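Gollodow opens a laundry-folding room, and yes, you can bring your worst basket

GOLLODOW, July. I have been folding other people's shirts for 26 years, and I still get a little thrill when a pile goes flat. So I'm very happy to tell you that Stino, the wash-and-fold shop I run with Theerawat Phromma, is opening a second room next door to our counter on Nassar Street. It's a folding room! It has long tables, good light and 40 hooks along the wall, and you can use it for free whenever the shop is open.

The idea came out of a bad winter. Our dryers were fine, but people kept folding on top of them (or on their knees, or on the floor by the door) and going home with everything creased again. I started letting regulars use the table behind the counter. By spring there was a line for it, and Theerawat told me to either rent the unit next door or stop complaining about my elbows being bumped. We signed the lease that same week.

We argued longest about the tabletops. I wanted dark ones, he wanted white, and he was right. You can spot a loose thread or a stray sock on white from across the room, and bright things look wonderful on it. They do pick up scratches and little specks, and we've decided we don't mind. A table that gets used should look used.

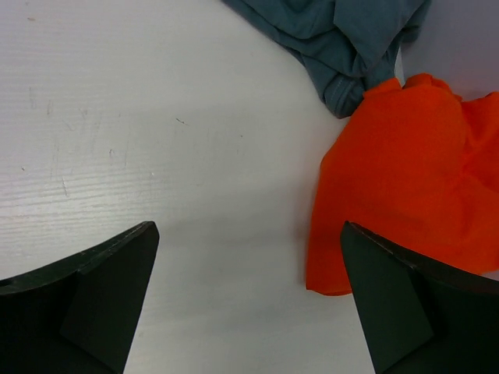
Orange and teal on one of the white tabletops, still waiting to be folded.

Thin, smooth fabrics are the ones people ask me about most. They slide, they bunch up, and they come undone the second you turn your back. My way is to lay the thing out flat first and let it settle, then fold toward the middle with the sides of my hands. Go slowly with anything shiny. If it still misbehaves, roll it! A rolled blouse travels better than a badly folded one, and I'll say that to anybody.

We'll have six short folding sessions over the summer, each one an hour long, starting at 10 in the morning. I'm teaching the first three (shirts, fitted sheets, and the slippery stuff). Walid Majali, who spent years packing for touring theater companies, takes over for suitcases and costumes. Bring your own clean laundry, crumpled is perfect, and a bag to carry it home in.

"I thought Ida was joking when she called and asked me to teach folding," says Walid. "Then she told me about the sheets, and I drove over the next day."

The room cost us $2,192 to fit out, most of it on the tables and the lights. Florencio Paredes did the painting and wouldn't take money for it, so his household washes free until the end of the year.

Doors open at 8 in the morning. Sign up for a session at the Stino counter, or just come in and find a table.

Ida Rieger
Co-owner, Stino Wash and Fold
Press questions: ask for Ida or Theerawat at the counter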